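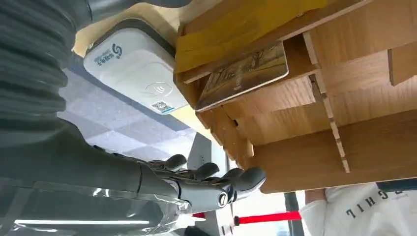 Nantana Saengthong
Second-year student, International Relations
Project report, Regional Cooperation module
Supervisor: Dalibor Vondráček

What did the Clinley format deliver?

When Clinley, Irnau and Dantas held their first three-way leaders' meeting in February, the joint statement called it "a new chapter for the region." My project set out to test that claim against what the three governments put on paper. I read the joint statement, the two follow-up notes and every press release I could find from the three foreign ministries, and compared them with the older two-way agreements that were already in force. I started out doubtful and I finished more doubtful, so readers should keep that in mind.

Background

The three countries share the Jalo strait, and most of their trade with each other passes through it. Before the meeting, Clinley had a fisheries agreement with Irnau, and Irnau had a port access agreement with Dantas. Clinley and Dantas had very little between them apart from a visa arrangement that both sides complain about. The idea of a three-way format was first floated by Irnau, the smallest of the three and the one with the most to gain from having the other two in the same room.

The meeting took place on the edge of a larger summit and lasted less than an hour. With interpreters, and with time set aside for opening remarks, that leaves very little for talking. I mention it because several newspaper articles in my source list describe "intensive negotiations." I could find no sign of any in the official record. The statement had been circulated in draft beforehand and the final version differs from it by a few words in the paragraph on shipping.

Method

I split the joint statement into separate promises and put each one into a group. A promise was "new" if nothing like it appeared in an earlier agreement. It was "repeated" if it did. It was "open" if the wording was so general that I could not tell what a government would have to do to keep it. Phrases like "reaffirm the importance of" went straight into the last group. My supervisor thought I was too strict here and asked me to go through the list a second time with a softer rule, which moved one item from open to repeated and left everything else where it was.

The English text of the statement is 931 words long. I counted 8 promises in it. The rest is greeting, thanks to the hosts and general language about shared waters.

Findings

Of the 8 promises, 2 were new. One sets up a contact line between the coast guards of all three countries. The other asks transport ministers to "explore" common rules for ship inspections in the strait. The remaining promises were either already covered by the two-way agreements or too loosely worded to check.

The contact line is the stronger of the new items. It names the agencies involved and says who answers at night. But the note that followed gives no budget and no starting date, and the Dantas ministry has not mentioned it in any release I read. A phone line that only two sides talk about is hard to call a three-way success.

The inspection rules are weaker still. "Explore" has no deadline. Irnau and Dantas tried the same thing between themselves under the port access agreement, and those talks stopped over the question of who pays when a ship is held up. Adding a third country does nothing to settle that question and may make it harder, as Clinley's ports charge by the hour.

I also looked at how the meeting was reported at home. The Clinley release leads with fish, the Irnau release leads with the strait, and the Dantas release is 412 words long and spends most of them on a separate meeting its president had the same afternoon. If the three sides had agreed on something big, I would expect them to agree on what it was.

The case on the other side

Dr. Vondráček argued in his comments on my draft that first meetings are never about results, and that officials who know each other's names can solve problems faster later on. This may be true. It is also impossible to test after one meeting, and the same thing was said about the Irnau-Dantas talks that stalled. I have kept his point in the report and would accept it more easily if there were a second meeting on the calendar. The statement says only that leaders will meet again "at a suitable time."

Limits

I read the Dantas documents in English translation, and some of the wording I call vague could be firmer in the original. I had no interviews. I wrote to all three ministries and received one reply, from Irnau, with a link to the joint statement. Anything agreed privately is outside what I could see, and a reader who trusts private agreements more than I do will come away with a kinder view.

The full list of promises, with my grouping and the softer second version, is in Appendix A. Sources are in Appendix B.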